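About Holletine

Holletine is a small travel company for people who plan their vacations around harvest dinners, cider pressings and village food fairs. We started in January with one minivan, 17 guests and a cheese festival that got rained on from start to finish, and we had such a good time that we put the next trip on sale before we were home!

Elmarie Engelbrecht picks the festivals. She grew up on a fruit farm and will happily drive all day to try a plum cake (then drive back the next week to make sure). Benedikt Thiele handles beds, buses and trains, and he's the voice you'll hear when you call the office in Buckley. Between them they have been to 242 food and drink fairs, and they still argue about which one has the best dumplings.

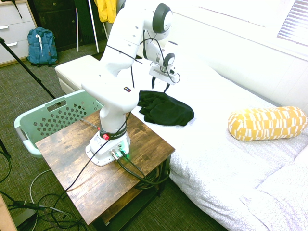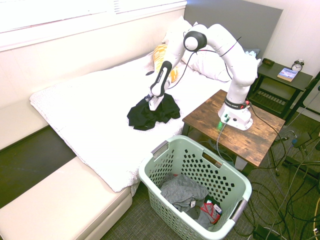

The small side table and the white robot arm, seen in both pictures.

Our groups stay small so that everyone fits around one long table. We book family-run inns within walking distance of the fairgrounds, which means you can stay for the last song and stroll back when you feel like it. Breakfast is always included, and so is a tasting evening with a local grower or brewer on the first night.

This year's list has 79 departures, from spring asparagus weekends to the big fall wine fairs. The Jonar Pear Days are back, and we're so excited about the Trarnumel Lantern Supper, where the whole main street is set with tables and you eat whatever your neighbors have cooked.

Want to come along? Call or stop by the office any weekday morning. The coffee's on, and Elmarie usually has a jar of something she'd like you to try.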